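Decluttering and storage: your questions, answered with some doubt

We get a lot of post about tidying, most of it from people who have already bought something. Irén Kocsis has gone through the April letters and picked the ones that keep coming back. Last updated May 9, 2026.

Do I need to buy storage before I start?

No. Shops would like you to think so. If you buy boxes first, you will fill the boxes, and then you own the same clutter plus the boxes. Sort first, and wait a fortnight before spending anything.

Does the "one year rule" work?

For clothes, fairly well. For tools, camping gear and anything to do with Christmas, badly. I threw out a perfectly good tile cutter under this rule and had to replace it 16 months later.

What about the Gornatell method?

The Gornatell method asks you to sort every room into 12 categories over 16 days. I tried it. By the fourth category I was arguing with myself about whether a torch was "safety" or "seasonal", and the torch stayed on the stairs. Some readers swear by it. I notice that most of them wrote to us in the first week.

Are clear boxes better than solid ones?

They are better for things you look for often. For everything else you are paying extra to look at your own cables. A solid box with a decent label does the same job, provided somebody keeps the label up to date.

Crates with holes or crates without?

Holes let air through, so they suit vegetables, shoes and anything that might go musty. They don't keep out dust or spiders, whatever the packet says. For paper and fabric I would pick solid sides and a lid.

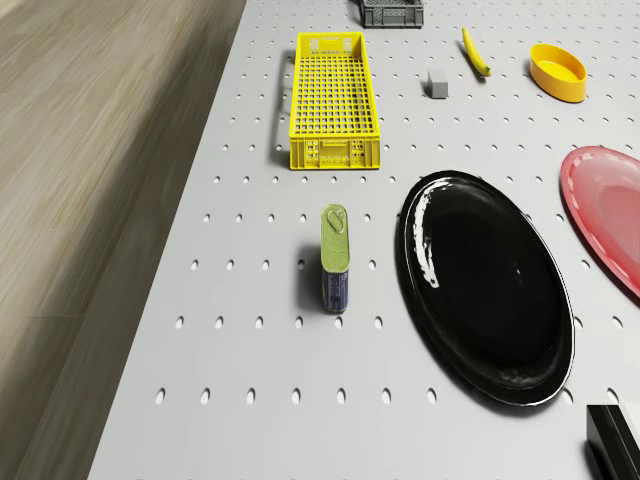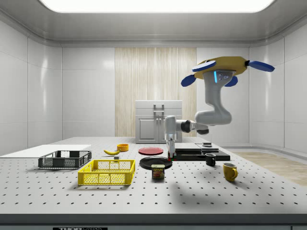
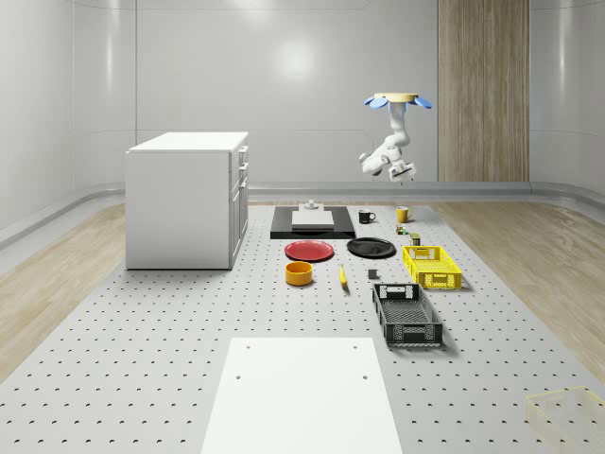

Crate in the first picture, drawer cabinet in the third.

Drawers or open shelves?

Drawers hide the mess and shelves show it. Which of those you want depends on how you live. My own view is that deep drawers are where things go to be forgotten, and a shallow one is worth two deep ones. Measure what you plan to keep before you choose.

Is a labelling gadget worth having?

Kornél Szalai tested the Vulari label printer for us and used it for everything, including the bin. After that it went in a cupboard. Masking tape and a marker pen will do, and you can get both the same afternoon.

Should I rent a storage unit while I decide?

Only if you have a date for emptying it. Without one, you are paying rent for a decision. Firms such as Troncoso offer a cheap first month - read what happens to the price in month 4 before you sign anything.

Can an app keep track of what I own?

Cloder will let you photograph every item in the house and search for it later. I can see the appeal for insurance. For finding the scissors, I remain unconvinced, as somebody still has to put the scissors back where the app thinks they are.

How do I get the rest of the family to join in?

You may not. Start with your own things and leave theirs alone, even the exercise bike. Throwing out someone else's belongings while they're at work is not decluttering and I won't be giving tips on it.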